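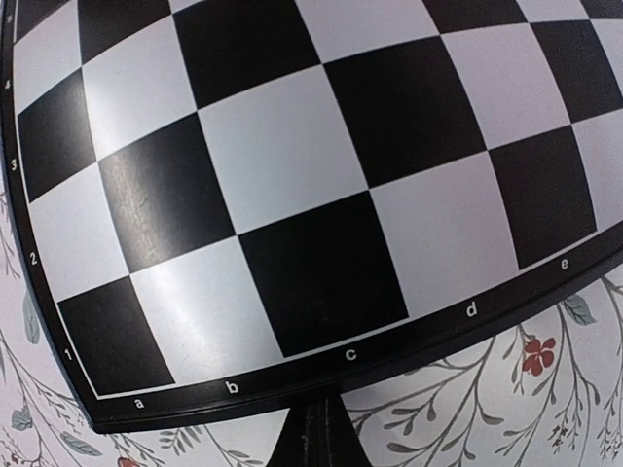 Dallano Extending Dining Table: Review After Five Months

By Chantelle Coetzee
22 Jul 2025

I bought the Dallano extending table in February to replace a round one that had become too small for us. It cost $449 at Dridport, with delivery to the door included and assembly left to the buyer. It has been in daily use since then for meals, homework, bills, games and one long sewing project. I paid for it myself.

The short version is that it is a good table with a poor instruction sheet and a middle leaf that takes some getting used to. If you need to extend it every day, look at something else. If you extend it a few times a month, it does the job well for the money.

Size and layout

Closed, the table is 60 inches long and seats four adults with elbow room. Six can sit at it closed if two of them are children. With the leaf in, six adults are comfortable and eight will fit, though the people on the corners end up with a leg against their knee. The legs are set right at the corners, so chairs push all the way in along the sides.

The leaf stores underneath the top on two rails. I had worried about it taking up knee space, and it does hang lower than I would like. Anyone over six feet who crosses their legs will find it. The rest of us stopped noticing after the first week.

Delivery and assembly

It came in two boxes. The larger one is heavy and I could not move it alone. The driver left both in the hallway, as the order page said he would. One corner of the larger box was crushed, but the top inside had foam along every edge and there was no damage.

The instruction sheet is drawings only, and the drawings are small. Step 3 shows the rails going on the wrong way around. I followed it, got as far as trying to slide the two halves together, and had to take both rails off again. Pravesh Ntuli, my neighbor, came over to help turn the table upright, and he spotted that the stops on the rails were facing inward. They need to face the ends of the table. Once that was fixed the rest went quickly.

The hex key in the box is soft and started to round off on the second leg. Use your own. Also, leave all the leg bolts a little loose until the table is standing, then tighten them in turn. The sheet has you tighten each leg as you go, and when I did it that way one foot sat off the floor.

Extending it

Two latches under the top hold the halves together. You undo them, one person pulls at each end, and the leaf lifts out of its rails and drops into the gap. Wooden pegs line everything up. With two people it takes a couple of minutes. With one it can be done, but you have to walk back and forth between the ends, and the half you are not pulling tends to go crooked.

In humid weather the pegs are tight. I rubbed a little candle wax on them in June and they have been easier. The latches are plain metal and feel solid.

The seams are the weak point. When the table is closed, the single seam is flat and I can barely feel it. With the leaf in, one seam is flat and the other has a small step, enough to tip a wine glass if you slide it across. I have taken the leaf out and turned it around, and the step just moves to the other side.

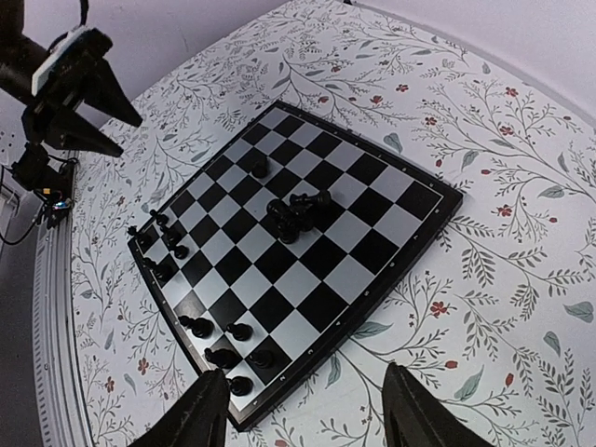
The finish on the top is a satin lacquer, and it shows fine scratches more than I expected. It cleans up well with a damp cloth, and coffee left overnight came off without a mark. Hot dishes are another matter. A casserole on a thin pad left a pale ring that took two days to fade, and I now keep a cloth on most of the time. A busy print is the kind to get. On a white cloth with green leaves and tiny red flowers all over it, there is always some pattern to hide a small spill, and a chessboard can sit on it at an angle for a whole evening without touching the lacquer. Ours needed a felt liner beneath it as well, since a thin cotton cloth slides on this surface. A cut-to-fit liner is cheap and also softens that step at the second seam.

Stability

Closed, it does not rock at all. Extended, it has a slight sway end to end if someone leans on it hard. I tightened the leg bolts again after a month and that helped. They have not needed it since. The adjustable feet are plastic and I would put felt on them if you have wood floors.

Compared with the Zurnberg

Before buying I spent some time with the Zurnberg at the same store. Its leaf folds in half and swings up from the middle, so one person can open it easily, and both seams were flat on the floor model. It costs a good deal more and is narrower, and serving dishes down the middle would leave little space for plates. I also looked at a Wilczyńska table secondhand. It was the best made of the three, in solid wood with proper joints, but it did not extend and the seller would not hold it.

What other buyers say

The store page has 2,883 ratings for the Dallano, most of them good. The low ones I read were mainly about shipping damage and missing bolts. All of mine were there. Several people mention the step at the seam, so I do not think I got a bad one. I wrote to Dridport about it and they offered a replacement leaf, which arrived in nine days and fits the same way as the first.

Good points
Solid when closed
Leaf stores inside the table
Chairs push in fully
Easy to wipe clean

Bad points
Wrong drawing in the instructions
Uneven seam with the leaf in
Scratches and heat marks show
Hard for one person to extend

I would buy it again at this price. At the price of the Zurnberg I would not. If you do order it, measure your chairs first. The underside of the apron is low, and two of my armchairs had to go to the bedroom.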